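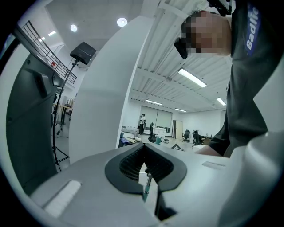 Participants wanted: handheld gripper study, second round

The manipulation group at Rurnthorpe is looking for 55 people to come in and pick things up, put them down again, and be paid for it. No experience with robots is needed. A previous experience of tidying a kitchen drawer would put you ahead of some of our staff.

What the study is about

In the first round we collected 461 demonstrations of small household tasks, all done by people holding a gripper in the hand, with no robot arm attached. We then trained a policy on them and ran it on an arm. It did well at cups. It did poorly at anything thin, and it developed a habit of hovering over spoons as if waiting for permission. When we went back through the recordings, we found the same hesitation in the demonstrations, nearly all of which came from six members of our own lab. The arm had learned to be as nervous as we are.

So the question for round two is a simple one: does a policy trained on many different people, each giving us a little, do better than one trained on a few people giving us a lot? We think so. Jytte Sveinbjörnsson, who leads the study, thinks so too, but has asked us to stop saying it before there is data.

What you will do

You will have a short practice, then a session with the gripper at a table. Tasks include sorting pens, closing lids, folding a cloth and moving Gullen blocks (our in-house test set, painted in colors nobody admits to choosing) from one tray to another. You may go as fast or as slow as you like. Please don't try to move like a robot. We have plenty of that already.

If you drop something, pick it up and carry on. Drops stay in the data and are quite useful to us.

Who can take part

Adults with normal or corrected vision who can hold a light tool in one hand for a few minutes at a time. Left-handed people are especially welcome — we had one in round one, and she was Grethe Riis, who also designed the grip. Anyone who took part in the Wirberg teleoperation trial should mention it when writing. It doesn't rule you out, but we'll put you in a separate group.

Practical matters

Sessions run through July, with start times at 9:30 a.m. and 2 p.m. You will be paid $100 for a full session, and a proportional amount if you decide to stop early, which you can do without telling us why. Sessions are recorded on video. Faces are blurred before anything is shared outside the group. Sleeves that can be pushed up are a good idea, and so is leaving rings and bracelets at home.

To sign up, write to Grethe Riis at the Rurnthorpe manipulation group with your preferred start time and which hand you write with. She answers in the order the messages arrive.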